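Drulgate Computer Reuse: your questions answered

Page last updated 16 June 2026

We get a lot of lovely emails, and a good many of them ask the same things, so we have gathered the answers in one place. They are grouped into giving a computer, getting a computer, and living with it once you have it home. If yours isn't covered, do write to us. We like a chat and we'd much sooner answer a small question than have you lie awake over it.

GIVING US A COMPUTER

What sort of computers do you take?

Mostly desktop towers, and the bits and bobs that go with them: keyboards, mice, power leads, flat monitors. We will take a desktop that doesn't start, and we'll take one with parts missing, as long as the case is sound and it hasn't been sitting in a flooded garage. Laptops are fine too, though please include the charger if you can possibly find it (try the drawer with the takeaway menus). We can't accept printers, old glass-fronted monitors or anything with a swollen battery. For a swollen battery, please ring your council's recycling line and don't bring it to us in the car.

Do I need to bring the original box and manuals?

No, not at all. An old duvet cover round the tower does very nicely for the journey, and you can have it back.

I've got a bag of spare parts as well. Any use?

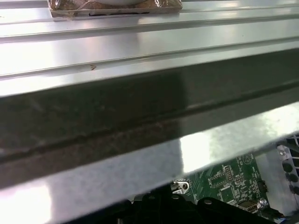 Loose parts are very welcome, and memory and drives are the ones we run short of most often. If you know what something came out of, a scrap of paper with the name of the computer on it saves us a long evening. Please leave anything that's still wrapped just as it is. A packet in clear, crinkly plastic like the one resting on the metal is easy to put on a shelf and easy to see into, whereas things that have been opened "to check" tend to get separated from their screws. Screws can come in an envelope, and we promise we won't think you odd for having kept them.

What happens to everything that's on it?

This is the question people worry over most, and quite right too. Every drive we are given is wiped with software that writes over the whole of it, and we then check the result. If a drive can't be wiped, perhaps from being too worn to finish the job, it is taken out and physically destroyed. You can ask for a letter saying which of the two was done, and we'll send it by email or by post.

That said, please copy off anything you want before you hand the computer over. We do not keep anyone's files, and once the wiping has started there is no getting them back. We have had to give people sad news about holiday pictures and we don't enjoy it.

Could you copy my photographs off first?

Yes, if the drive still reads. Bring a memory stick or an external drive with enough room, and tell us when you drop off. We'll do up to 2,000 pictures as part of the donation, with no charge. Anybody with a bigger collection than that should talk to Amirul Khoo, who looks after this side of things and will work out with you what's sensible. He will ask you to sign a short form saying you're happy for us to open the folders. He doesn't look through them for pleasure, but file names do have to be read by somebody.

Where do I bring it?

The drop-off point is at the side entrance of Pasaribu House in Sovorness. There's a bell, and it is louder than you expect. If you're coming by bus, get off at Drilalano Lane and walk back towards the river. Parking is for unloading only, I'm afraid, and the wardens are keen.

Can you collect?

We can within Sovorness itself, if you can't get to us. It has to be on the ground floor or somewhere with a lift, as we've all got backs to think of. Further out than that, it's worth asking neighbours whether someone is coming our way.

GETTING A COMPUTER

Who can have one?

Anyone living in Sovorness or the villages nearby who would struggle to buy a computer. We don't ask for bank statements. We ask you to tell us in a line or so why it would help, and we believe you. Schools, support workers and the library can also put a name forward, with that person's say-so.

What does it cost?

£39 for a desktop with monitor, keyboard and mouse. That goes towards replacement parts and the electricity. If £39 is too much just now, tick the box on the form and leave it there. You don't need to explain, and your computer will be the same as everybody else's.

How long will I wait?

Usually two weeks from when we get your form, and a bit longer in autumn when people are starting courses. We close for the whole of January to sort out the stockroom, so forms that come in then are looked at when we're back. Suryani Harahap deals with the list, and if there's a deadline you're up against (a job application, a course start date, a hearing you need to attend by video) please put it on the form so she can see it.

What will it be able to do?

All the everyday things: email, forms, video calls, letters, shopping, homework, watching programmes. It won't be happy with the newest games or with serious film editing. We'd like you to be pleased with it, so if there is one particular program you need, name it on the form and we'll check that it will run before you've made the trip.

Does it come with Windows?

Some do and some don't. Newer machines go out with Windows. Older ones that can't run a supported version go out with Linux, which is free, kept up to date, and much friendlier than its reputation. We set it up so that the web browser and the writing program are right there when you switch on. If you feel strongly either way, say so, and we'll do our best, though you may wait a little longer.

What gets checked before it goes out?

The inside is cleaned of dust, the fans are listened to, the memory is tested overnight, and the processor is looked at to see that it's seated properly and getting rid of its heat. Then the whole thing is left running for a good long while with something demanding to do, as faults have a habit of hiding until a machine has been on all afternoon. Last comes the dull but important matter of updates. A computer that fails any part of this goes back a step and has a label tied to it. 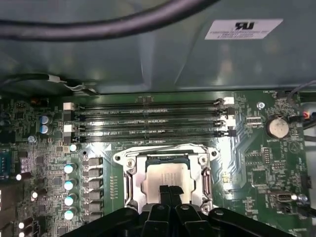
ONCE YOU'VE GOT IT HOME

Where should I put it?

Somewhere with a bit of air round the back. Towers get shoved into cupboards and the corners of wardrobes, and then they get hot and noisy and people think they're broken. Carpet isn't ideal either, particularly if you have a cat that moults. A board or a low shelf underneath is plenty.

It won't switch on. What do I try?

Check the wall socket with a lamp first, and then the small switch on the back of the tower near the power lead, which gets knocked during moves. Push the lead in firmly at both ends. If the tower hums but the screen stays black, look at the screen's own lead and its own power button. After that, ring us. You haven't done anything silly, and most of these calls are sorted out before the kettle boils.

May I open the case myself?

It's yours, so yes. Turn it off, unplug it from the wall, and lay the tower flat on its side on a firm table with decent light. Touch some bare metal on the case before you touch anything else, to get rid of static. Take a photograph on your phone before you unplug anything. Memory and drives are kind to beginners. We would ask you to leave the power supply shut, always, even when it's been unplugged, and to leave the processor alone unless you've done one before, as the contacts underneath bend if you so much as breathe on them crossly. 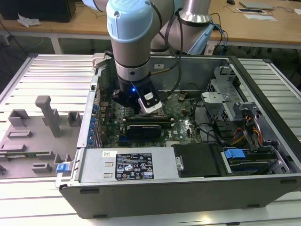

Desktop tower on its side with the case open, on a white slatted aluminium table.

What if I change my mind, or it's not right for me?

Bring it back and we'll return your money or swap it for another. There's no time limit on this beyond common sense.

Can I have more than one for the household?

We can do two for a family where there's schoolwork going on, once everyone else who was waiting has had theirs. Put both on the same form, please, and say who each one is for so that we can set up the right accounts.

Do you give lessons?

We'll sit with you when you collect and go through switching on, getting online, passwords and how to spot the commoner sorts of scam. Allow an hour for it. You're welcome to bring a friend or a grown-up child, although we do ask that you're the one holding the mouse! For anything longer, the library runs a computer club and they have better chairs.

How do I get in touch?

The contact form on this site goes to Suryani in the first instance, and questions about wiping and photographs get passed along to Amirul. If typing is the very thing you're stuck on, leave a message on the answerphone with your name and number, spoken slowly, and one of us will ring you back.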